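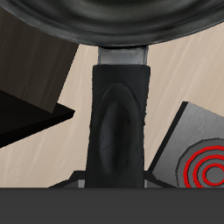 Drurkside Kitchenware Desk - Product Claims Group

README for the Hurnari cookware claims table

What it is

A table of 2,000 advertising claims for pots and pans, copied word for word from shop pages and catalogs. Each row has the claim, the type of pan, the price band and a label for whether the seller gave any support for it. We started it after reading "lasts a lifetime" once too often on pans with a two-year warranty.

What is in the columns

claim_text: the wording as printed, typos kept
pan_type: frying, sauce, stock, wok, other
price_band: low, middle, high
support: none, vague, test named

"Vague" covers things like "lab proven" with no lab. It is a big group. Only 79 rows are marked "test named", and a named test is not the same as a good one. We did not repeat any of them.

How the labels were made

Two readers labeled each row. They disagreed on over 200, mostly about whether "chef approved" counts as support. We say it doesn't. If you think it does, change the label and say so in your write-up.

Known problems

The Mosetti catalog rows were typed by hand and 55 of them have no price band. The Egilsson rows are all from August, when everything seems to be on sale, so don't use them to compare prices. Claims on printed boxes are missing.

Please don't use the table to rank brands. It records what sellers say - how a pan cooks is another matter, and we have no data on that.

Updates

None planned. Corrections are welcome if they come with the original wording.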